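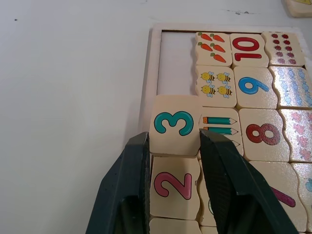
Equipment Plan: Tabletop Handling Cell
Gallery page, updated Oct 29, 2020

Endstead is planning to replace its tabletop handling equipment next year. The request went in under three headings: arm, gripper and fingers, and wrist camera. This page keeps the working notes in one spot so that everyone who signs the purchase form is looking at the same thing. Questions about the budget go to Pádraig Ó Briain.

The task is a wooden number-matching puzzle on a white tabletop. Each numeral tile sits beside a tile with objects to count, and the wavy edges lock the neighbors together. The 3 tile is between the fingers, slightly out of its place, with the three pencils next to it. There is one empty slot in the top row, left of the carrots.

Fingers
The fingers in use are dark green and broad. They reach the tile but cover part of the neighboring ones, including the lowest pencil and most of the tile beside the 2. We want a narrower set quoted as a separate line, so we can buy it even if the rest is put off. Ritine quoted $297 per pair. Predo sells only the complete gripper and would not split the price.

Camera
A wrist camera gives a close view of the tile being held. Glare is a problem on printed tiles, and the light-blue one beside the 9 is partly washed out. A diffuser goes on the list before a better camera does. Yammine has one that clips to the existing bracket, and the lead time is 20 days.

Gripper
Ritine's electric gripper is $1,839 with cable and mounting plate. Predo's comes in slightly under that, but the controller is extra and we have no spare slot in the cabinet. Both were asked for a loan unit. Ritine said yes, for two weeks in April.

Arm
No change this round. The present arm has the reach for a tray of this size and the service contract is paid through next year. If the contract price goes up at renewal, the arm goes back on the plan.

Consumables
Finger pads, replacement tiles and table covering come out of the general supplies account, up to $2,000 for the year. Please order pads in pairs. Single pads were ordered last time and did not match in thickness.

Still open
Whether the narrower fingers need their own calibration plate. Whether Predo will hold its price into the new year. Who signs for the loan unit when it arrives at Endstead. Send corrections to Pádraig before the form is filed.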